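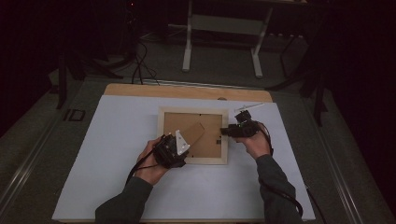 Frame face down, cardboard backing board still in.

Prints on a cold outside wall: ripples and brown edge line

hollowground
2021-04-11
Two bedroom end terrace, solid brick, no cavity. The wall in question faces north and has gypsum plaster over the original brick. I have a row of prints on it, all in ready-made Jesley frames with the cardboard backing they were sold with. Over the winter two of the prints have rippled along the bottom third and one mount has a brown line on the bevel. The same make of frame on the inside wall opposite shows nothing.

Things I have read so far say either seal the back completely or leave it open to breathe. These can't both be right. I would like to know which before I redo all of them. Budget is small. The prints are not worth much but one is a lithograph my aunt left me and I'd rather it lasted.

mitre_saw_mick
Seal it. Gummed paper tape over the join between board and frame, all four sides, no gaps. Dust and thunder flies stay out as well. Cardboard wants binning whatever else you do. The brown line on the bevel is acid from the mount itself and has nothing to do with damp.

pellworth
Partly agree. The brown line on the bevel is the core of a cheap mount board ageing. It goes on in a dry room too, only slower. The ripple is moisture.

What happens on a cold wall: the air trapped between the back of the frame and the plaster is colder than the room, so its relative humidity is higher. A room at a comfortable 50 or 55 per cent can easily be well over 70 behind a picture on solid brick. Paper takes that up and expands, mostly across the grain. If the print is taped down on all sides it has nowhere to go and it buckles.

So there are separate questions:
- how the print is fixed to the mount
- what the backing board is made of
- whether air can move between frame and wall

Tape on the back deals with none of the first and little of the last.

hollowground
The prints are stuck down along all four edges with what looks like masking tape. I did that.

pellworth
Then start there. Hinge from the top edge only, Japanese paper and wheat starch paste, hinges a little in from the corners. The sheet then hangs and can move. Masking tape comes off more easily if you deal with it early. Once the adhesive has gone yellow it has gone into the paper. Do not pull it off the lithograph yourself.

Indonero
I disagree with sealing on an outside wall. I had eleven frames in a stairwell on solid stone, taped all round with gummed paper. Mould on the inside of the glass on 2 of them by spring. The ones I'd run out of tape for were fine. If damp gets in it needs a way out.

mitre_saw_mick
Gummed paper isn't a vapour barrier and was never meant to be. It slows air exchange. If you got mould inside, the board was damp when you closed it up, or water was running down the wall.

Indonero
The boards had been in the spare room for months. No water on the wall. I checked with a pin meter in several places and it read dry at the surface.

pellworth
A pin meter in plaster tells you about salts and surface moisture at that moment. It does not tell you what the air behind the frame does at four in the morning. A cheap data logger hung in the gap will. Leave it there for a fortnight in cold weather and put another in the middle of the room. Compare.

Both results can happen. A package sealed at low humidity with a proper barrier will hold that level for a long time. A package sealed with paper tape follows the room, a few days behind. If the room is damp all winter you get a damp package either way, and the glass is the coldest or warmest face depending on which side you are heating.

W Cloutier
Wayne Cloutier here, I ran a framing bench for a good few years before my wrists gave out. We never hung flat to an outside wall. Spacers on the bottom corners at the very least, and better on all four. Sliced wine cork works, 10 mm or so. Felt dots are too thin to do anything except save the paint.

For the board I'd replace cardboard with an acid-free corrugated or a fluted plastic sheet. Fluted plastic does not take up water. Run the flutes vertically. We bought Lanberg 401 for ordinary work and it cut cleanly with a knife. For anything of value we put a sheet of polyester film between the board and the undermount.

Check the rebate depth before you order. The ready-made ones are often shallow, and glass plus mount plus undermount plus new board may stand proud. If so, use offset clips screwed to the back and don't try to force the flexi tabs over. They snap, or they bend up and scratch the wall.

mitre_saw_mick
Fluted plastic creaks when the room warms up. Otherwise no quarrel.

hollowground
Rebate is 11 mm on all of mine. Glass is 2 mm. Does the film go right to the edge of the glass?

W Cloutier
Wrap it if you can. Glass, mount, print, undermount, film, and bring the film round the sides to the face of the glass by less than the rebate lip covers. Tape it there. Then the whole lot drops in as one package and the frame is only holding it up. Let everything sit in a dry room for a couple of days first, boards included, flat and with air round them. Mick is right about closing up damp board.

Indonero
So sealed, then. I still wouldn't do it in a stairwell.

pellworth
Sealed package, ventilated gap behind. They are different things and most of the advice online runs them together.

hollowground
Understood. Plan is corks on every frame, fluted board, hinges redone. Lithograph goes to a paper conservator for the tape and then on the inside wall. I'll put a logger behind one of the others and post readings in August and again after the first frosts.

mitre_saw_mick
August readings will tell you nothing. Wait for the frosts.

hollowground
They will give me a baseline.

Thread views: 3055

Reader comments

t.wong
Wong here. Useful on the rebate depth. My clips had been scraping the plaster for years.

gesso_grey
What about canvas? No glass, so does the gap matter as much?

pellworth
Yes, more so. Fit a backboard to the stretcher and use the same spacers.

lintel44
Did the readings ever get posted?

We use cookies to keep you signed in and to count visits. Accept all | Settings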